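The Herkura spray mop, after a long winter of muddy shoes

I put off buying a decent mop for most of my adult life. My mother had a string mop and a bucket with a wringer that pinched your fingers, and I suppose I always thought a floor that didn't cost you a blister wasn't properly clean. Then we moved into the new place, where nearly every room has a hard floor and a dog runs through all of them, and by January I was ready to be talked into anything.

What I got talked into was the Herkura, the full kit, for $98 at the hardware counter at Abdelaziz. I know. For a mop! I stood in the aisle with the box under my arm and walked around the paint section with it before I finally went up and paid. The kit has the mop itself, a refillable bottle that clips onto the handle, 3 washable pads and a little scraper for whatever has dried on hard (oatmeal, in this house, nearly always oatmeal).

Putting it together took me the length of a cup of coffee. The handle comes in sections that click, and the only fussy bit was the bottle, which wants to be tilted a little to the left before it will seat. The leaflet shows it going straight in and it will not go straight in. Once you have the knack you'll never think about it again, but I did have it upside down over the sink for a while, muttering.

Now, the spraying. You squeeze a trigger under the grip and it lays down a fan of cleaner just ahead of the pad, fine enough that it doesn't puddle. My old one spat. The trigger is on the stiff side, and if your hands bother you in cold weather, as mine do, I'd try it in the store before you commit. I've taken to swapping hands when I get to the hallway, and that helps a good deal.

The head swivels almost flat, so it slides right under the couch and the low shelf where the dog hair gathers in drifts. I was delighted by that, more than a grown woman should be. It's less clever in corners. The front edge is rounded and leaves a small triangle of crumbs that I end up getting with a damp rag.

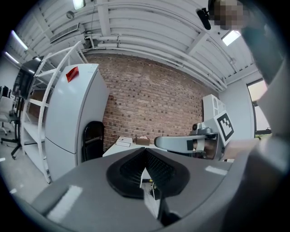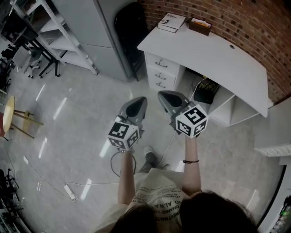

3 min read

Shiny floors are the real test, I think, and they're where I've had the most to learn. Matte tile forgives you everything. A glossy floor in a light color shows every streak the moment the late sun comes in low, and the first few times I mopped mine I got long gray swoops from one end to the other. I blamed the mop and was quite cross with it. Most of the trouble was my cleaner. I'd been using up a bottle of something lemony that I'd had for years, and it was leaving a film that the pad just pushed around. I changed to the Oserari concentrate, mixed a good deal weaker than the label says, and the swoops were gone by the second mopping. So if yours streaks, look at what's in the bottle first, and rinse the floor once with plain warm water before you start over.

The pads have held up beautifully. I've washed them over 21 times by now, going by the pencil marks I keep inside the laundry cupboard (I do this with towels too), and they've gone a bit dingy but the loops are all still there. Leave out the fabric softener. I forgot once and that pad skated across the kitchen without picking up a thing until it had been through another wash.

I did borrow my neighbor's Dollitow to compare, the cheaper one with the green trigger. It's lighter, and honest about what it is, and for a small kitchen I might well choose it. Its pad is narrower, though, and the bottle ran dry before I'd reached the back door. The Herkura's bottle gets me through the whole downstairs with a little left over for the mat where the dog shakes herself off.

Two complaints before I let you go. The hanging loop at the top is too small for any hook I own, so mine leans in the corner and falls over at night. And spare pads are only sold in a pack with another scraper, when I haven't come close to wearing out the first.

I'd buy it again, and I'd buy it sooner. If you have mostly carpet, or just a bathroom to do, save your money. If you have a lot of bare floor and something with paws, wait for the April sale at Abdelaziz and ask them to take one out of the box so you can squeeze the trigger.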